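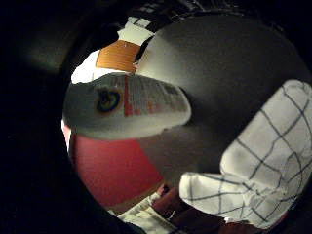 Before you spend a cent on a gripper for your workshop or pantry line, spend an evening making a list of what it will have to pick up. I know that sounds dull, and I put it off myself until Mafalda Paiva sat me down with a pot of coffee and made me do it. Put the awkward things at the top: a glossy white container lying on its side, with a label wrapped around it, asks a lot more of a pair of fingers than a square carton standing up straight. Write down whether each thing is round, slick, soft or crumpled, and weigh the heaviest one full.

Then take your list shopping. I had quotes from Planow and Uvilier, and the cheaper one came to $3108, which looked very friendly until I added spare finger pads at $39 a set (you will want 2 sets to start, believe me). Ask for the price of pads, cables, mounting plate and shipping on one sheet of paper, so you can lay the quotes side by side on the kitchen table and have a good long look.

Keep 30 percent of your budget back for the bits you haven't thought of yet – a sturdier bench, better lighting, a mat to stop things rolling away. Sawsan Kanaan keeps hers in a separate envelope until December and then decides what the bench still needs.

And do ask for a trial with your own jars and bottles! Pack a box of the worst ones, a few with scuffed labels too, and bring it along.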